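# Capítulo 4. El almacén de patatas en casa

*Uyên Võ*

En los tres capítulos anteriores hemos estudiado la patata como planta y como cosecha. Ahora entramos en una parte más modesta del trabajo, la que se hace después, cuando el saco llega a la casa y hay que decidir dónde se pone. Muchos estudiantes piensan que esta parte no necesita estudio. Yo también lo pensaba, hasta que perdí un saco entero en mayo por guardarlo junto a una caldera.

Al terminar este capítulo, el lector debe ser capaz de elegir una habitación adecuada, de examinar un tubérculo con la vista y con los dedos, y de llevar una hoja de control sencilla.

## 4.1 La habitación

La patata es un órgano vivo. Después de la cosecha sigue respirando, consume una parte de su almidón y pierde agua por la piel. Una habitación demasiado caliente acelera estos procesos y favorece los brotes; una habitación demasiado fría transforma el almidón en azúcar, y la patata se oscurece al freírla. La luz es otro problema: bajo la luz, la piel se vuelve verde y aumenta la solanina, que es amarga y tóxica.

Conviene empezar con la habitación vacía de muebles. Se miran primero las paredes, buscando manchas de humedad, y después el suelo, sobre todo en la línea donde se junta con la pared, porque allí se acumulan el polvo y los restos pequeños. También hay que anotar la posición de los enchufes - un aparato que da calor no debe quedar al lado de los sacos. El suelo se barre antes de colocar las cajas, y las cajas se separan de la pared para que pase el aire.

## 4.2 El examen del tubérculo

Cada patata se examina una por una. Se sujeta por los lados y se gira despacio bajo una luz fuerte. Las arrugas finas indican, en general, una pérdida de agua. Las grietas superficiales y secas no impiden el consumo, pero la pieza se guarda menos tiempo y debe usarse antes que las otras. Los ojos son puntos hundidos de donde sale el brote, y a veces se confunden con una cicatriz de la piel. En caso de duda se pasa la uña por encima: el ojo tiene un borde regular, la cicatriz casi nunca. 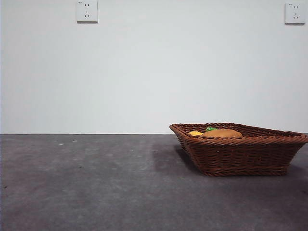
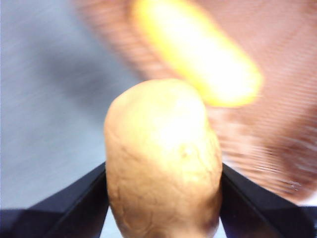
*Figura 4.1 (primera imagen): pared blanca con dos enchufes y suelo gris. Figura 4.2 (segunda imagen): patata con arrugas finas y una pequeña marca oscura en la piel.*

## 4.3 La hoja de control

En las prácticas usaremos la hoja del manual Plisulex, que tiene cuatro columnas: número de pieza, peso en gramos, estado de la piel y destino. Los datos del cuadro siguiente pertenecen al lote Moon.

| Pieza | Peso (g) | Piel | Destino |
|---|---|---|---|
| 1 | 236 | lisa | guardar |
| 2 | 94 | arrugada | usar pronto |
| 3 | 300 | lisa | guardar |
| 4 | 61 | con brote | semilla |

Obsérvese que el peso solo no decide el destino. La pieza 2 pesa más que la pieza 4, pero las dos salen del almacén por motivos distintos. Volveremos a este cuadro en el apartado 4.5, cuando calculemos la pérdida de peso.

**Términos del capítulo:** tubérculo, brote, ojo, solanina, respiración, merma.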